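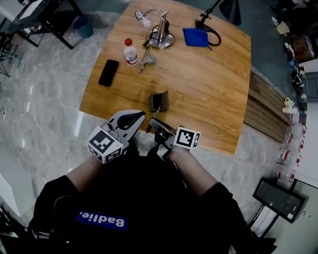 Já alguma vez encostaste o ouvido a uma porta para ouvir o que diziam do outro lado? Eu já, muitas vezes, e foi assim que comecei a gostar de madeira. Sim, madeira! Porque a madeira conta coisas, só que é preciso saber olhar. Repara na mesa, por exemplo: tem uma cor quente, parecida com a do mel, e riscas no tampo. A essas riscas e manchas chamamos veio, e o veio é uma espécie de diário que a árvore foi escrevendo enquanto crescia. Hoje vou ensinar-te a ler esse diário.

Comecemos pela árvore ainda de pé. Uma árvore bebe água pelas raízes e essa água tem de chegar às folhas lá de cima, que podem estar mais altas do que um prédio. Como é que sobe? Por dentro do tronco há milhares e milhares de tubinhos muito finos, tão finos que, na maior parte das árvores, só os vês bem com uma lupa ou um microscópio. Imagina um molho de palhinhas, todas apertadas umas contra as outras e viradas para o céu. É mais ou menos isso que um tronco tem lá dentro. Quando se corta a árvore em tábuas, os tubinhos ficam deitados, e são eles que ajudam a fazer as riscas compridas que sentes quando passas o dedo.

Agora os anéis, que são a minha parte preferida. Logo por baixo da casca existe uma camada fininha, chamada câmbio (nome esquisito, eu sei), que vai fabricando madeira nova. Na primavera há água e sol, a árvore está cheia de energia e cresce depressa. Essa madeira costuma sair mais clara. No fim do verão o crescimento abranda e a madeira fica mais escura e apertadinha. Depois vem o inverno e a árvore descansa. Uma faixa clara mais uma faixa escura dá um anel, e um anel é um ano de vida.

Uma vez, na serração Larnano, deixaram-me contar os anéis de um tronco de carvalho enorme. Demorei uma tarde inteira, perdi-me duas vezes e tive de espetar alfinetes para marcar onde ia. Contei 327! Pus-me a pensar que aquela árvore já era crescida quando ainda não havia comboios, nem lâmpadas, nem bicicletas. E há árvores muito mais velhas do que essa – alguns teixos e oliveiras passam bem dos 500 anos e continuam a dar folhas como se nada fosse.

Os anéis não servem só para saber a idade. Se um anel é largo, foi um ano bom, com chuva que chegasse. Se é muito fininho, talvez tenha havido seca, ou uma praga de lagartas que comeu as folhas quase todas. Também há cicatrizes de incêndios antigos, escondidas debaixo de madeira que cresceu depois. Há cientistas que passam a vida a estudar isto e a profissão deles chama-se dendrocronologia. Diz lá em voz alta: den-dro-cro-no-lo-gi-a. Eu precisei de três tentativas.

E não é preciso deitar a árvore abaixo para ler os anéis! Os cientistas usam uma broca oca, muito estreita, e tiram um palitinho de madeira que vai da casca até perto do meio. Nesse palitinho vêem-se os anéis todos, uns a seguir aos outros.

E aqueles desenhos redondos, que parecem olhos? São os nós. Cada nó é o sítio onde nascia um ramo. O tronco foi engordando à volta do ramo e acabou por o abraçar, e quando se corta a tábua lá aparece a rodela, geralmente mais escura e mais dura. Quando eu era pequeno tinha uma cama de pinho cheia de nós, e antes de adormecer dava nomes a todos. Havia um que era igualzinho a uma coruja zangada.

Talvez já tenhas reparado que umas mesas têm riscas direitinhas e outras têm curvas que parecem montanhas ou chamas. A árvore até pode ser a mesma! O que muda é a maneira de cortar. Pensa numa cebola: se a cortares às rodelas vês círculos, se a cortares ao alto vês outra coisa completamente diferente. Com o tronco é igual. Um corte que passe pelo meio dá riscas direitas, um corte mais para o lado dá montanhas.

Vamos fazer uma experiência? Precisas de uma folha de papel fino, um lápis de cera e uma coisa de madeira que não esteja muito lisa (uma tábua velha é perfeita, mas pergunta primeiro a quem manda lá em casa). Põe o papel em cima da madeira, deita o lápis de lado e esfrega devagarinho. O veio começa a aparecer no papel, parece magia. Faz isto em 3 sítios diferentes e compara os desenhos. Escreve por baixo de cada um de onde veio, senão daqui a uma semana já não sabes qual é qual. Falo por experiência própria.

Mais uma coisa, para os detetives: nem tudo o que parece madeira é madeira. Há móveis forrados com uma folha impressa que imita o veio. Procura dois nós exatamente iguais. Numa árvore verdadeira não há dois nós gémeos, mas numa folha impressa o desenho repete-se de tantos em tantos palmos. Espreita também o canto da tábua: na madeira maciça as riscas de cima costumam continuar pelo lado abaixo.

Na próxima sexta-feira falo-vos da casca, que tem cortiça, resina e bichinhos a morar lá dentro. Até lá, vão esfregando papéis!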